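## 4.3 Connecting a site to the Kistlow index

This section covers the first crawl of a site by the Kistlow search appliance, software release 3. Complete section 4.2 (network address and administrator password) before you start. The steps are the same for a single site and for a group of sites under one domain.

You will need:

- the root address of the site, including the protocol
- write access to the site's `robots.txt` file
- the license key printed on the Felavik delivery sheet

### Add the source

1. Sign in to the console and open **Sources > Add source**.
2. Enter the root address. Do not include a page name or a query string.
3. Paste the license key and select **Verify**. The status field changes from *Unknown* to *Licensed*.
4. Under **Crawler name**, keep the default, `kistlow-crawl`.
5. Add the following lines to `robots.txt` on the site:

```
User-agent: kistlow-crawl
Allow: /
Crawl-delay: 3
```

6. Return to the console and select **Check access**. If the check fails, see error 173 below.

**Note:** A `Disallow` line that names the same crawler is read together with the `Allow` line. The longer matching path wins. Remove old entries left over from the Gerlach connector before you run the check.

### Run the first crawl

7. Open **Schedule** and select **Manual**. Leave the nightly schedule off until the first crawl has finished.
8. Set **Link depth**. The appliance follows links up to 17 levels from the root. A depth of 5 is enough for most sites.
9. Select **Start crawl**. The progress bar shows pages fetched, not pages indexed, and may stay at 100 percent while indexing continues.

**Caution:** Do not restart or power off the appliance while the status reads *Writing index*. An interrupted write leaves the index locked, and the source has to be deleted and added again.

When the status changes to *Ready*, open **Test search** and enter a phrase that appears on only one page of the site. The page should be the first result. Repeat the test with a phrase from a page at the deepest level you selected.
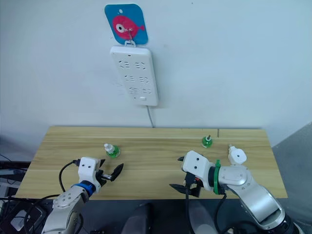 One administrator at the Fleddale site reported that the test search returned the old page titles for a full day after the crawl, and asked whether the index had to be rebuilt. It does not. Titles are held in a separate cache. To clear it, open **Maintenance > Title cache** and select **Empty now**, then run the test search again.

### Error codes

| Code | Meaning | Action |
|---|---|---|
| 173 | Crawler refused by `robots.txt` | Correct the file, then repeat step 6 |
| 293 | Duplicate root address | Delete the second source |

**Note:** Code 293 also appears when the same site is added once with `www` and once without. Keep the version the site redirects to.

To turn on the nightly schedule, continue with section 4.4.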